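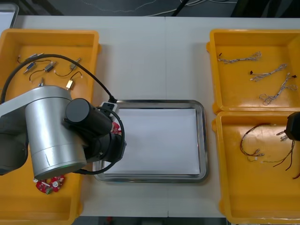 One reader wrote in after the last issue to say the weekly draft in Tirkow Manager is no longer worth the entry tokens, and that he would sooner save them for the January cup. Several other replies made the same complaint, so we looked at what changed.

Since the 2019-10-06 update, a draft run costs 3 tokens instead of 2. You still play up to 7 matches, and the top prize is still a Pondosar pack. The difference is in the lower rewards. Losing your first match used to return one token, and now it returns nothing.

If you win nearly 20 matches a month, the draft still pays for itself. Players below that should stick to the Kovács League, where entry is free and the packs can be traded.

The Bornoner challenge is also back — same squad rules as before, but loan players no longer count toward chemistry. Check your bench before you submit. Squads saved under the old rules have to be entered again.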